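Home workshop forum > Builds in progress > Parallel gripper for the shed arm, sim first

tinribs
Still on the Hadance arm. I've got the gripper modelled with two fingers on a flat palm, and since April I've been running it in the simulator before I cut any metal. Fingers are set wide and lean in a bit towards the tips. It closes nicely every time. Planning to order the Pronetti servo this week unless someone talks me out of it.

oldmollie
I'll have a go then. "Closes nicely" in a sim tells you the sim works. What are you picking up with it?

tinribs
Nothing yet. I wanted the motion right first, so it's just the room, two walls and a tiled floor.
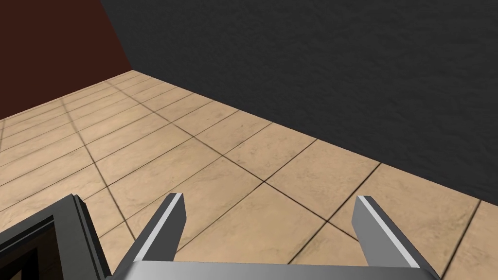 Next job is dropping some blocks in and seeing if the fingers hold them. I've left friction at whatever it came set to, which seems fair enough for a first pass.

oldmollie
It isn't fair enough. Friction is the whole job. I did the same with my Kiltex build, had 5 perfect grips in a row on screen, then the real one dropped a jam jar lid the first time I asked it to lift. Default numbers are somebody else's guess.

gratebar
Bit harsh. The sim saved me two sets of fingers last year because I could see them fouling the wrist. You don't need friction for that.

oldmollie
For clearance, fine. He's about to spend money on a servo on the strength of it.

tinribs
The Pronetti has loads of torque on paper.

bang_on_bertha
On paper! Mine went back twice. Also those fingers lean, so what happens to the tips when they squeeze something hard? Printed ones will splay. I'd knock up a pair in scrap ply with a bit of inner tube on the ends, squeeze them by hand and put a kitchen scale in between. Takes an evening.

gratebar
Ply is a good shout. I still wouldn't bin the sim.

tinribs
Alright, holding off on the servo. I've got ply and an old tube from the bike. Does it matter if the pads are 2 mm or 4 mm?

oldmollie
Try both and post the scale readings, even the bad ones.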